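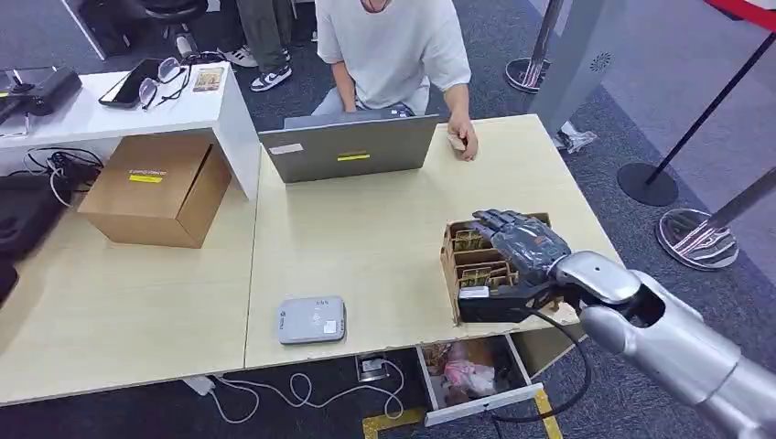
Attachment 1: Cardboard organizer with packets, light wood-grain desk, gray laptop at rear.

Facilities and IT Service Desk
Ticket 1394
Category: Printing / Label output
Location: Bosberg Building, Room 204
Requested by: Muthu Nair, Supply Office
Assigned to: Ashwin Varghese
Priority: Normal
Status: Closed

Summary of request
Shelf labels sent from the Drelska inventory system to the label printer in Room 204 are printing with the item name shifted to the right. The last characters of longer names are missing. The barcode prints in the correct place but is rejected by the handheld scanner on most labels. The requester states that the problem began in November, following the update of the print server.

Steps taken by requester before contact
Printer switched off and on. Label roll removed and reseated. Print head cleaned with the supplied wipe. No change in output.

Log

9:10 a.m. Ticket received and assigned. Requester was asked to send one failed label and to confirm the label size in use. Requester confirmed the 2 inch roll.

9:45 a.m. A. Varghese printed the built-in test page from the printer menu. All text and rules were straight and complete. Printer hardware is not considered the cause. Sensor calibration was run as a precaution and completed without error.

10:20 a.m. Test label sent from a text editor through the same print queue. Left margin was wrong by the same amount as on the Drelska labels. This places the fault in the queue or the driver. The inventory system was ruled out at this point and the Drelska support contract was not used.

10:35 a.m. Queue properties reviewed. Page size was set to the default for the replacement driver, which is wider than the roll installed in Room 204. Scaling was set to "Fit to page." Under this setting the barcode is reduced along with the rest of the label, and the narrow bars fall below the size the scanner can read.

11:05 a.m. Page size changed to match the roll. Scaling set to 100 percent. Margin offset returned to zero. Three labels printed. Text was complete on each. Two of the three barcodes scanned.

11:20 a.m. Referred to Prakash Iyengar, Print Services, regarding the remaining scan failure. Mr. Iyengar advised that the darkness setting had also been returned to its default by the update and should be lowered for this label stock. Setting reduced by two steps.

11:50 a.m. A full set of shelf labels was printed at the requester's direction. Every label was accepted by the scanner on the first attempt.

1:30 p.m. Requester reported that labels sent from the second workstation in the office were still shifted. That workstation was found to be using a locally saved copy of the old print preferences. Saved preferences were cleared, and the workstation was connected to the shared queue again. Output now matches.

2:15 p.m. Requester confirmed that the issue is resolved and agreed to closure.

Cause
Print queue settings for page size, scaling and darkness were replaced with driver defaults during the print server update.

Resolution
Settings corrected on the shared queue. Local preferences cleared on one workstation.

Follow-up
Sudheer Varghese will check the label queues in the Ustero and Acheampong buildings for the same defaults. Labels printed before the correction should be discarded and reprinted by the Supply Office. Staff are asked not to change scaling in the print window. Requests for a different label size should be submitted as a new ticket.

Closure approved by: Narayanan Sundaram, Service Desk Supervisor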